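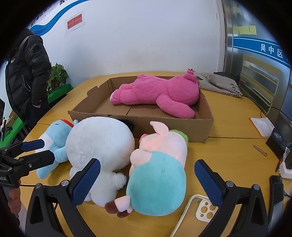 Figure 2. Four soft toys and the open carton used in the packing task.

Research > Working Papers > Household Studies > Packing and Storage

We use cookies to remember your settings and to count visits. Accept | Manage choices

4. Does the box tell us anything about order?

4.1 The claim we set out to test

Advice on tidying toys rests on a belief that seldom gets checked: that people pack soft things in a sensible order, largest first, and that teaching them this order saves space. The Jenton guide to home storage repeats it, and so does the training sheet used by the Kiani toy library. Neither gives a source. The earlier Candance survey is sometimes cited in support, but it asked 363 households how they thought they packed. It did not watch any of them do it, and we do not think memory is a good witness in a matter this dull.

Our own material is modest. We used a wooden table, one open cardboard box and four plush toys: a pink bear, a light blue creature, a round white animal with black ears, and a pig with a teal body. The toys differ in shape more than we would have liked. The white one is bulky in the head and small in the body, so "largest" already depends on what is being measured. Two raters who were asked to rank the toys by size gave different answers, and they gave different answers again after squeezing them.

4.2 What counts as packed

We had planned to score a toy as packed when all of it was below the rim. This failed almost at once. A plush toy has ears, feet and arms, and the box is shallow. In Figure 2 the pink bear lies on its side along the box, and few people would say it was anywhere but inside. Under our first rule, a single ear above the cardboard would be enough to change that score. We dropped the rule and used a looser one, that the body rests inside the walls, whatever the limbs may be doing.
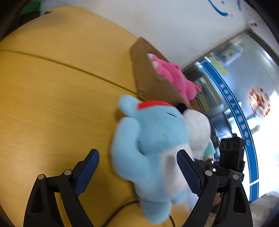

The looser rule has its own trouble. A toy can lean on a wall with its weight on the cardboard, and a rater must then decide where its body ends. Raters disagreed most often about leaning toys and hardly at all about toys lying flat. We report both sets of scores, and readers who distrust the second should use the first. Flaps are a further nuisance. A flap standing up adds height on one side and hides part of the contents from anyone seated behind it, while a flap folded down adds nothing. The packing literature treats a box as a plain volume with four walls. Anyone who has moved house knows better.

We are also unconvinced by the usual measure of wasted space. Stuffing gives way under the hand and then creeps back, so the free space in a box of soft toys depends on when it is measured. The figure of 3000 cubic centimeters given as a target in the Jenton guide has no time attached to it. We could not work out whether it was meant for a box just filled or for one left overnight, and our letter asking about it went unanswered.

4.3 Starting position

The position of the toys before packing gets very little notice in earlier studies. It should get more. A toy on its back offers a belly to grasp, while one lying face down offers a back, and the pig's leafy collar can be taken for a handle. Toys set close together also touch, and lifting one may shift the next. If the nearest toy is chosen first, a later reader could mistake that for a rule about size. The Flalteck protocol deals with this by spacing the toys evenly, which gives cleaner data about a table that no child has ever left behind.

We kept the toys in a loose group for this reason. The cost is that order and distance are tangled together in our results, and we cannot fully pull them apart with 2 layouts. We would rather admit this than claim a pattern.

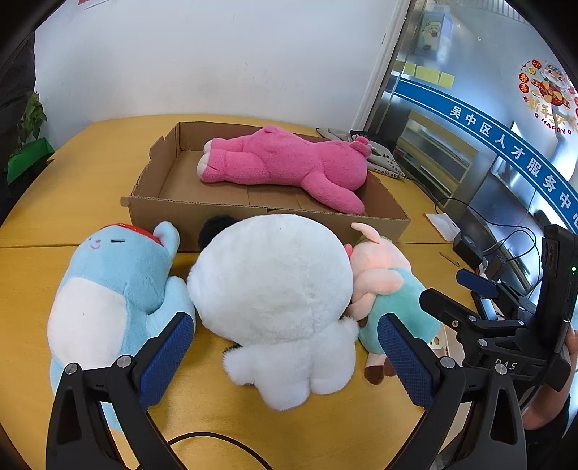
4.4 Limits

One box shape was used throughout. A deeper carton might well bring out the order that the guides describe, because toys at the bottom would have to carry those above. In a shallow box with the bear laid lengthwise, there is little room for layers to matter. Nor did we test hard toys, which cannot be squashed into a corner and so may reward planning.

We also do not know whether any of this matters at home. A family that loses a little space in a toy box has lost very little. The case for teaching a packing order has been made mostly by people who sell boxes, and the data in this section give us no grounds to join them.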